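Kirsten Hjaltadóttir
12 June 2020

1/ Handard has dropped Roxana Gavrilă as the voice of its summer adverts. Short thread on the sequence.

2/ On Monday she reposted a message backing the Pelau port strike. The post stayed up for 57 minutes.

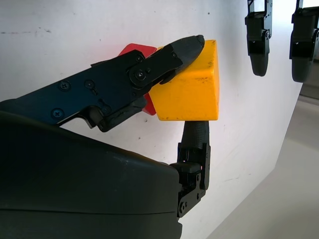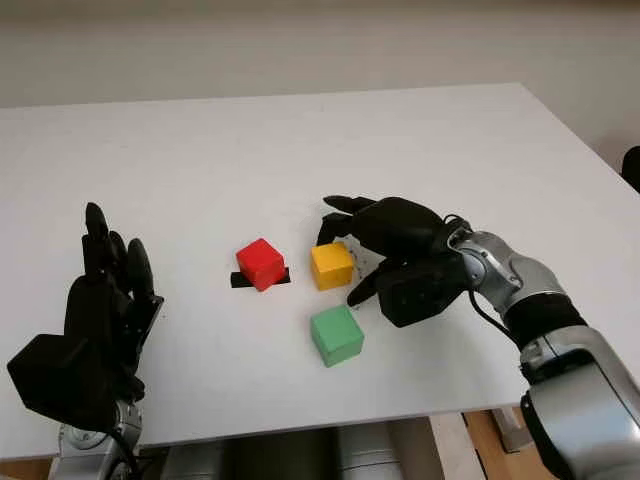
Dark robotic hand, close to; both hands and three cubes on the white table.

3/ By then a boycott tag had 2,000 posts. Handard's statement ran to two sentences and did not name her.

4/ Her contract has a "public conduct" clause. It does not define conduct. Ott Mets has seen five such contracts and says the wording is the same in each.

5/ The strikers' demands (shift length, back pay) appear nowhere in the statement.

6/ Her August dates in Cunstead are still on sale. I have asked the venue whether that will change. No reply yet.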